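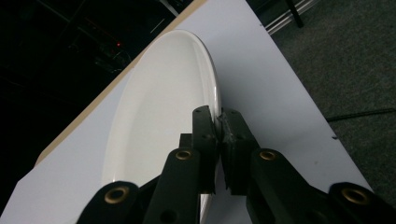
What a small kitchen should ask before it pays for a gripper

When the canteen firm Rutbridge started to plan its budget for dish handling, the first quotation was for a complete cell, with arm, fence and software. Ji-hoon Ham, who manages the purchasing, put it in a drawer. He wanted to know first which fingers could hold a plate by its rim.

I think this was a wise order of doing things. The arm is the big number on the paper, so everybody discusses the arm. But the fingers touch the crockery all day, and their pads must be replaced when the surface becomes too smooth or too damaged.

Ham asked two suppliers, Okex and Flallari, for the same thing: a price for one pair of fingers, and a price for spare pads for 2 years. Okex asked 2,000 euros for everything. Flallari came to 1,818, but delivery of the pads took 30 days, and the kitchen cannot wait so long in term time. He has added a second set to the Flallari line and is comparing again.

Abbas Golestani, the engineer who advises him, gives more attention to the joints. "Ask what the bushings cost and who can change them," he told me. "If only the supplier can do it, you must also budget his travel."

He also suggests keeping some money for plates. A glossy rim is difficult to hold, and during the trials a few will break. Rutbridge has put this under consumables, together with the pads. The arm itself will be decided in the next budget.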